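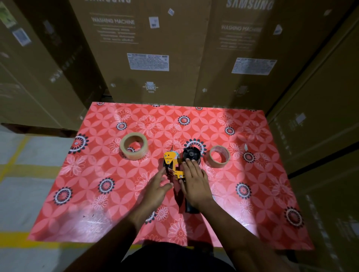 Gripper comparison for the tape reloading task: request for comments

Posted by h_tieu_canbridge

Our group at Canbridge is selecting an end effector for a bench task in which an empty hand-held tape dispenser is picked up, turned and fitted with a fresh roll. The candidates are the Staltano parallel gripper and the Vanlow three-finger hand, both mounted on the same arm and driven by the same controller. Human handling sets a demanding standard: the left fingertips rest against the yellow side plate near the bolts while the right hand is laid flat across the black hub, so the load is spread over a wide area. The parallel gripper has two narrow pads and must take hold of either the plate or the handle. Over 600 attempts per device, the Vanlow hand dropped the dispenser less often, but its cycle time was longer. Members with experience of either product are invited to comment.

Hiếu Tiêu

Reply from benchnote

I would question the use of drop rate as the main measure. A dispenser that stays in the grip but rotates by a few degrees will still spoil the fitting of the roll. Did you record slip?

Reply from thao_ton

We evaluated the Staltano unit last December on a similar part. The standard pads performed poorly on painted metal. With softer pads the results were acceptable, and we saw no need for a third finger. In my view the comparison is unfair to the parallel gripper until the pads have been changed.

Thảo Tôn

Reply from h_tieu_canbridge

Slip was recorded from the wrist camera, although glare from the shiny red tablecloth upset the edge detection and a number of readings had to be discarded. The pads were those supplied by the maker. I accept the point and will order the softer set.

Reply from kestrel_arm

I cannot agree with thao_ton. Softer pads improve the grip on the plate, but they do nothing for the moment when the roll is pushed on to the hub. That force arrives sideways. A third contact is needed, or a second arm.

Reply from thao_ton

A simple fixture would serve equally well, at far lower cost.

Reply from benchnote

On the glare, please try a polarising filter before changing the cloth. Controller firmware 1532 also permits a fixed exposure -- the automatic setting is unsuitable for glossy surfaces.

Reply from h_tieu_canbridge

Noted, with thanks. The exposure will be fixed and the Staltano trials repeated with the new pads, then again with a fixture. Drop and slip figures will be posted separately in this thread.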